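Finished the Okska book last night, way past midnight, and I have to be up at 5 so this will be quick. Typing with one eye on the oven.

Background for anyone new. I've been reading middle grade all June, mostly because my niece Solomiia left a bag of paperbacks in my hall closet and I got tired of stepping over it. Some were mine from when I was her age. Most weren't. The Okska one was at the bottom with a bent cover, and I almost skipped it.

So. Girl named Bronka, lives over her grandmother's button shop in a harbor town called Okska. Quiet, a little bossy, terrible at spelling. One day she sorts a jar of old buttons and finds out that if she holds one long enough she knows what the coat it came off of was doing when the button fell. Not the person. The coat. I loved that. Such a weird, small power, and the author never lets it get bigger. She doesn't save the town. She finds out who took the ferry money, sort of, and she's wrong the first time.

The wrong guess is the best part of the book. She accuses Mr. Hofstetter, the piano teacher, in front of everybody at the school supper, and he just puts his fork down and goes home. Two whole chapters of her trying to work up to an apology. I remember that feeling so well, that hot ears feeling. No magic in those chapters at all and I read them twice.

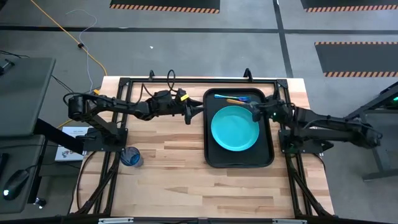

What didn't work for me - the brother. Bartek is supposed to be the funny one and he does the same bit every time he's in a room, which is pretending to be a radio announcer. Fine once. And the grandmother's workroom is barely described, it took me half the book to picture it. There's a long table in there where Bronka does all her sorting, and I finally gave up and put pale planks in my head, blond and honey colored with a few knots, and after that I could follow who was standing where. A map of the shop would of helped. There's a map of the harbor and you never need it.

Also the middle drags. About 50 pages of ferry schedule. I skimmed, I admit it.

I told Khrystyna Tkachuk about it on the phone and she said it sounded sad. It isn't really? The ending is sad for a page or so, when she gives the jar away, and then there's the dog, and then its over. I won't say who gets the jar. I guessed wrong. I thought it would be Mr. Hofstetter and I still think that would've been the better ending, but I can see why a kid would like the one it has.

Age-wise I'd say nine and up. There's a drowning but it happened years before the story starts, and one mean teacher. Short chapters, good for reading out loud, except for the button seller's accent which I would not attempt. Wael Ragab read the first chapter to his class last year and says they asked for more, then got stuck on the ferry stuff same as me.

Oh, and there's a sequel. Something about her cousin and a trunk of gloves. The library doesn't have it and the one copy I found online was priced like furniture, so that'll have to wait. If anybody's got one sitting around, I'd pay postage both ways and I don't bend covers.

Next in the bag is a horse book with no horse on the front. Then the one about twins at a lighthouse, which Jadwiga Urbańczyk has been after me to read for ages. I'll get to it, Jadwiga.

Timer's going. More later this week if I can keep my eyes open.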